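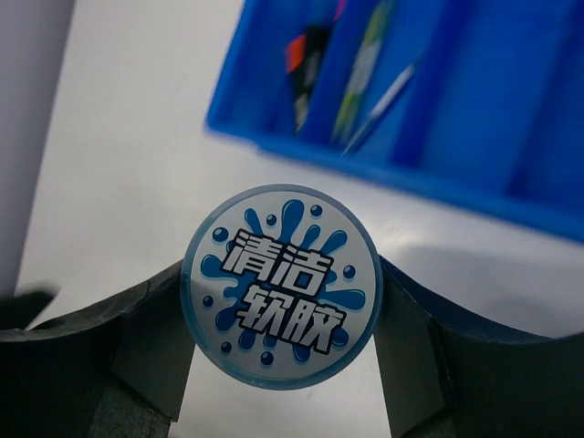 I got up way too early on Thursday to stand in a muddy field outside Nondov, and I'd do it again next week! The Clondard Hill Rally has a new route this season, and I wanted to see the new opening stage before the crowds found it.

It's fast. Really fast, with a long gravel climb, then a nasty left over the old bridge at Bustamante that had half the field standing on the brakes during testing. Marichka Kushnir (car 60, the little white hatchback everybody loves) told me she'd be happy to run it twice and skip the rest of the day.

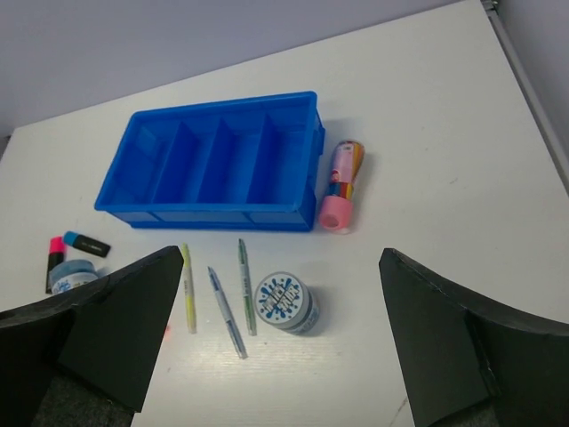
Her co-driver, Gilang Setiawan, was less cheerful. He's had to write a whole new set of pace notes, and the crews only get three passes at recon before they hand in their paperwork. "I've got 6 pages for that one climb," he said, "and I already want to change most of them."

The other big talking point is service. Everyone has moved down to the Plirkik fairgrounds, so there's finally hard ground under the jacks - and a decent coffee stand, which matters a lot to me personally. Clerk of the course Humaira Rana says the drive back from the last morning stage takes nearly 40 minutes, so crews who pick up a puncture up there will be sweating about their time card.

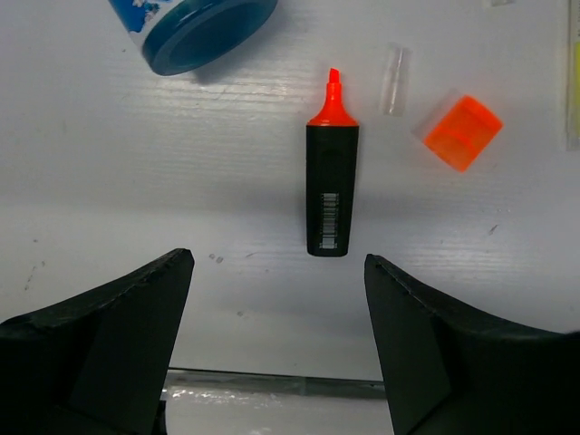
Pace notes are due in final form before the first car leaves.

Ajith Arumugam, who won here last year, is back in the same car with Zoila Inga reading the notes. I'm picking them again, though I said that about the spring round too and they were parked in a ditch by lunch. First car leaves Plirkik at 1215, and spectator parking is off the lower road - bring boots.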